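Fevach Offline Travel Guide: Set-Up Guide
Section 4. Loading the Udirau Island Guide

Print this page | E-mail this page

Updated September, by Lahcen Tazi

This section covers loading the Udirau guide onto the reader and setting it up for use on the ferry and on foot. Sections 1 through 3 (charging, language, home screen) must be complete first.

4.1 Before you start

The full Udirau guide takes 2,798 MB. The text-only guide takes 668 MB and leaves out the harbor charts and the walking maps. Check free space under Settings > Storage. If there is not enough room for the full guide, load the text-only guide and add the maps one at a time (see 4.4).

Note: There is no public wireless service on the Husham ferry. Finish the download before boarding.

4.2 Loading the guide

1. Connect the reader to a wireless network and to its charger.
2. Open Library and select Add Destination.
3. Type Udirau. Two entries appear, Full and Text Only. Select one.
4. Press Download. The reader stays awake until the download ends.
5. When the status line reads Complete, press Verify. Verification takes up to 30 minutes for the full guide.
6. Restart the reader. The guide is listed under My Places.

CAUTION: Do not remove the storage card during verification. If the card is removed, delete the entry and begin again at step 2.

If verification stops with Error 2, the card is write-protected. Slide the tab on the card to the open position and press Verify again.

4.3 Setting the arrival point

The walking routes are numbered from an arrival point. The factory setting is the Husham ferry landing, on the south side of the harbor. Travelers coming in by small boat usually land at the Abdel Rahman jetty, on the north side, and must change the setting or the distances will be wrong.

1. Open My Places > Udirau > Arrival.
2. Select Husham or Abdel Rahman.
3. Press Save. The route list is renumbered.
4. Open Route 1 and check that the first stop is within sight of the landing you chose.

Note: Bookmarks made before the change keep their old route numbers. Delete them and mark the pages again.

4.4 Adding single maps

1. Open My Places > Udirau > Maps.
2. Mark the maps wanted. Old Town and Harbor Front are sufficient for a one-day visit.
3. Press Add. Each map is verified on its own.
4. Repeat for any map that shows a gray square in place of a check mark.

4.5 Using the maps on foot

The map screen shows the streets between the landing and the market, with north at the top. To turn the map toward the direction of travel, hold the compass key until it beeps. Position is updated when the reader is moving and held when it is still. In the covered market the position marker may stop; it resumes in the open street.

CAUTION: The harbor charts are for reference only. Do not use them to steer a boat.
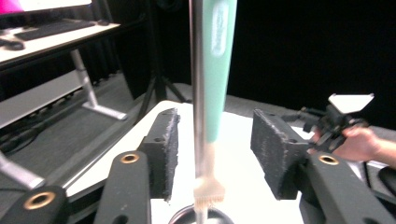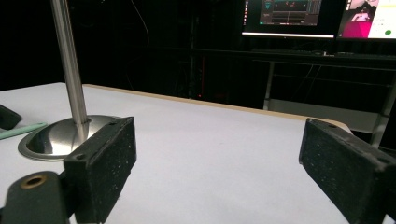
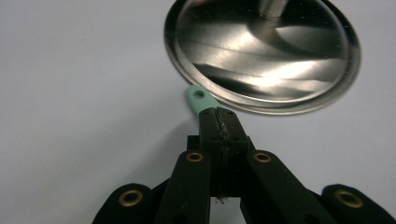
Screen brightness for Udirau should be set by hand, as the automatic setting is too low for the open waterfront. Go to Settings > Screen and choose Outdoor before leaving the landing. Reflections are a separate matter, and a brighter screen does not remove them. The broad band of glare across the polished steel in the last picture is the same effect to look for on the reader's glass; where a band of that kind lies over the map, tilt the reader away from the light until the street names can be read. Return the setting to Indoor at the end of the day to save the battery.

Tide tables and ferry times are stored separately from the guide and are loaded as described in Section 5.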